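Visits > Robotics > Safety and good practice
Posted in December by Sheena MacLeish
Filed under: Site visits, Working rules

Keir Menzies and I spent an afternoon at Zelitz to see how they run hand-held gripper work in an open office.

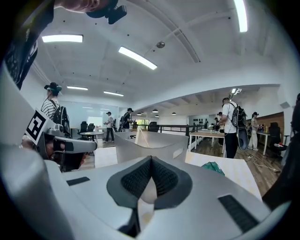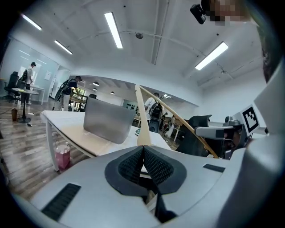
The house rules run to 2 pages. Walkways stay clear, cables are checked before each session, and every gripper is signed out by number. Davina Mowat keeps the log, which had reached entry 239.

I asked about marker cards. A scratched one is replaced and the gripper is checked again before use. Keir wanted to know who can stop a session. Anyone can, and the reason goes in the log the same day.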